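Sealing handmade terracotta floor tile before grouting, is it really needed?

Posted by Kirnau

We have a pallet of unglazed handmade terracotta for a kitchen and back hall. The store wants to sell us a Preltska "three-stage protection system" that costs nearly as much as the tile. The salesman says it has to go on before grouting, again after, and then every year. I have a hard time believing that. My grandmother's floor got linseed oil and wax and is still there. Is a sealer before grout necessary, or is this just a way to move bottles? The grout is a dark gray, if that matters.
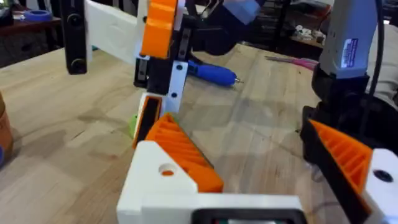
Also, the tiles vary in thickness, and a few have pale blotches on the face. The store says this is "character." I say it might be salts coming out, but I'm willing to be told otherwise.

Jawad Bajwa

Dark gray grout matters a lot. Unglazed clay drinks up pigment, and once it's in the pores you will not scrub it out. So on this one point your salesman is right, much as I hate to say so. Put one coat on the face before grouting and keep it off the edges so the grout can grip.

The rest of the system I doubt. I have used Nyberg and I have used the cheap stuff, and on my own floor I couldn't tell you which room got which. "Every year" is a number from the label. Put a few drops of water on the floor by the sink. If they darken the tile within 5 minutes, it wants another coat. If they sit there, leave it alone.

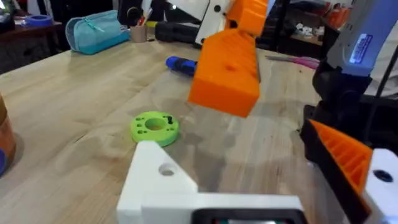
As for the blotches, wipe one with a damp cloth and let it dry. Salt usually goes away and then creeps back. Lime specks stay put. If it is salt, don't seal yet, or you may trap it under the coating and look at it for years. Let the tiles dry in a room with moving air and check again before you set them.

Linseed oil does work, by the way – it just darkens the clay and takes forever to cure. Lay oily rags out flat to dry outside, never in a pile, because they can catch fire on their own.

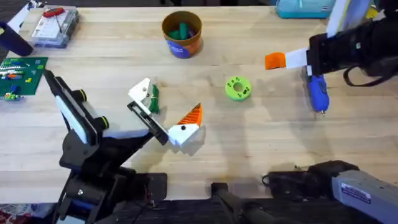
Two arms at work over a light wooden tabletop.

Thickness is a job for your setter. Back-butter the thin ones. Anyone who says handmade tile can go down with a small-notch trowel like factory porcelain hasn't done it.

Prestov

just seal it. we did ours in July with whatever was on the shelf and had no problems. waited 24 hours and grouted. people overthink this
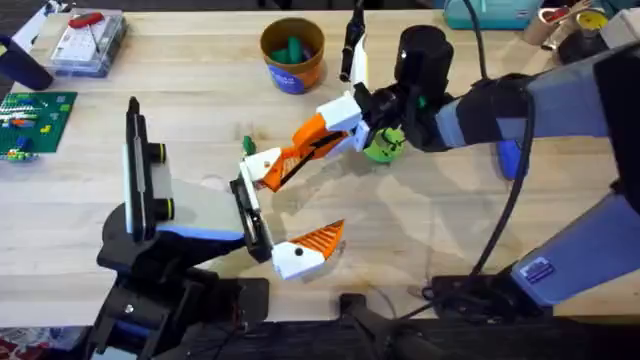

Can I use the same sealer on the grout?

Most penetrating sealers are fine on both clay and cement grout, but read the can, and let the grout cure for as long as its bag says before you start.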